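Stuvden workshop – hand gripper upkeep meeting
Minutes, 2024-05-17
Present: bench team, floor team, stores. Apologies: Zillden site.

1. Last minutes
Agreed. One correction – spare pads come from Kuusisto, not Premcombe. Premcombe only do the screws and the charging leads.

2. Gripper 2, pad and notch
Grip slipping on thin items, reported twice by floor team. Bench had it apart. Mesh facing lifting at one corner of the pad, glue gone hard underneath. Facing replaced, same glue, left clamped overnight. Pad screws were loose as well, now done up with thread lock. Check them weekly from now on, marker line across the head so any turning shows.

Notch to be cleaned with the small brush only. No solvent – it gets under the mesh. Floor team asked if a damp cloth is ok. Yes, wrung out first.

3. Vents
Fluff again. Long slot is the worse of the two, short one near the pad not far behind. Vacuum with soft nozzle, body switched off, no compressed air as it drives the dust onto the board. Stores to order two more nozzles.

Hours counter read 2300 at the last clean. Next one due at 2722, or sooner if the body feels warm in the hand.
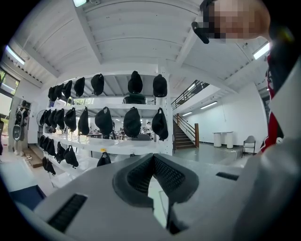
Item 3: pad and vent slots on the hand gripper, cap shelving behind.

4. Camera and calibration
Lens wiped before each run, dry cloth. Someone has been using a sleeve, please dont. After any pad change the open and close stops must be set again before the tool goes back out, this was missed once. Bench to tape a short check list inside the case lid.

Long discusion on whether to reset stops after a vent clean too. Not needed unless the pad has been off.

5. Spares
Last Kuusisto order came to 1155 with carriage. Pads in, facing sheet in, no spare trigger spring. Zillden have one and will lend it. Stores to chase a price for a pack.

6. AOB
Log book – write the hours reading, not just "cleaned".
Charging leads to be hung up after use.

Next meeting September, same room.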